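Limescale in the kettle, vinegar or citric acid?

zofie_k
Hello all, we moved to Vestov in July and the water is so hard I could weep. My kettle went chalky inside 11 days! My gran swore by vinegar, so I boiled up half and half and now every cup of tea tastes like a chip shop. What do you lot use?

Dollard
Welcome, Žofie! Citric acid every time, love. A big spoonful in a full kettle, boil, leave it while you potter about, then rinse twice. A bag costs next to nothing and lasts me the year (I do the shower head with it as well). 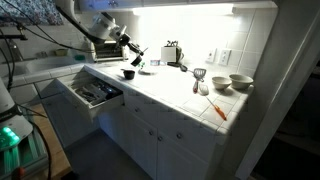 The other thing I'd say is don't let water sit in it overnight. I tip mine out before bed and the scale takes far longer to come back.

Kazimír Kadlec
I'll stick up for vinegar, if I may. I've used it for 17 years and my tea tastes of tea. You want it cold and left till morning, never boiled, and then a good few rinses.

Dollard
Sorry Kazimír, can't agree, the smell gets into the lid and stays there!

Procházka
Both fine, but has anyone tried a filter jug? Ours cut it right down, though the cartridges do add up and my husband grumbles every time.

zofie_k
Thank you all, so kind. Citric acid on Saturday then, and if it goes wrong I'll try Kazimír's cold soak. Does it hurt a steel kettle at all?

Dollard
Mine's steel and still going strong. Just rinse it well.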